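Amateur Boxing Night at Lerkbridge: Your Questions

I get a lot of the same emails before every show, so I've put my answers in one place. If yours isn't covered, write to me and I'll add it.

When is the next show?

10th November, at the Lerkbridge gym. Doors open at 6, first bell at 7. We have two rings' worth of boxers wanting to get on the card and only one ring, so please be on time!

How many seats are there?

We can fit 464 people, and 136 of those seats are ringside. Ringside always goes first (families of the boxers snap it up), so don't wait around if you want to be close. 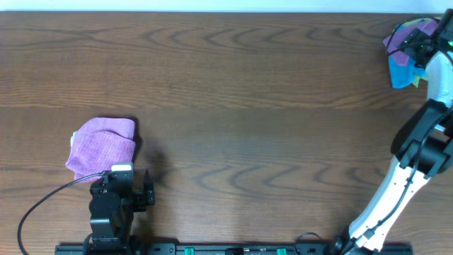
Can I just pay at the door?

Sure, if there's anything left. Cash or card, both fine. Kids under 12 get in free with a grown-up, but they do need a ticket, so ask for one when you book yours.

Who's fighting?

The main bout is Guzmán against a very tough southpaw from the Tarkska club, and I can't wait for that one. They boxed each other last year and I still argue with people about the scorecards. The rest of the card goes up on the gym door after the weigh-in, and it can change right up to the night.

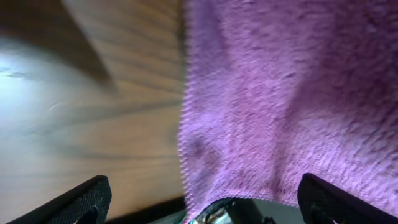
How long are the bouts?

Three rounds for most of them, with a minute's rest in between. Novices box shorter rounds. We usually wrap up by 10:30, though last time we ran late and I missed my bus.

I'm boxing. What do I bring?

Your medical card, mouthguard, groin guard, and boots. We supply gloves and headgear, and you'll wrap your hands in the back with your coach. Bring a snack for after the weigh-in too. You'll be starving.

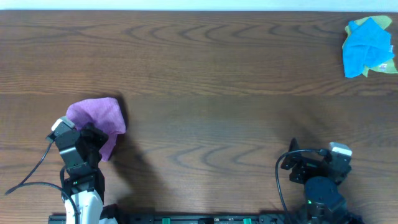 Can I film my friend's fight?

From your seat, yes. Please stay off the ring apron, and no flash.

Who do I call about refunds?

Gladys Nina handles tickets through the Ovico booking page. Refunds are fine up to 2 days before the show.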